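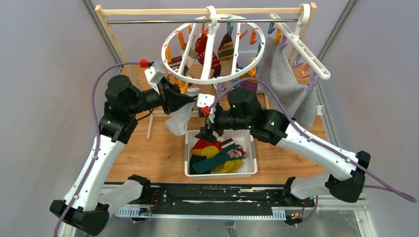 Murine's two arms at the drying rack, with socks on the round hanger and a basket of clothes below.

Murine is a home-built two-armed robot for household laundry, put together at the Grimden shared workshop and first shown to other members in April 2023. It is best known locally for its work with socks, a wonderfully awkward subject for any machine!

Design
The arms have white links and black joints, and face each other across a wood-grain work surface. Each carries a black gripper with a small white camera module mounted above it, so the builders get a close view of whatever the fingertips are reaching for. Purple cables run back along the links. A black beam at the front spans the gap between the two shoulders.

Laundry rack
The wooden rack has a metal rod that takes ordinary plastic hangers with clips, both round and straight. Socks usually go on the round one, while a towel needs several clips on the straight one. Bright clips in orange, teal and lavender are a favourite with the group.

Software
Control runs on Molham, a program written by the members themselves. Its log lists 1,701 tries at handling socks and 402 with towels, and thin, stretchy fabric remains the great puzzle. A lighter gripper, named Dufour, was begun in August and is still on the bench.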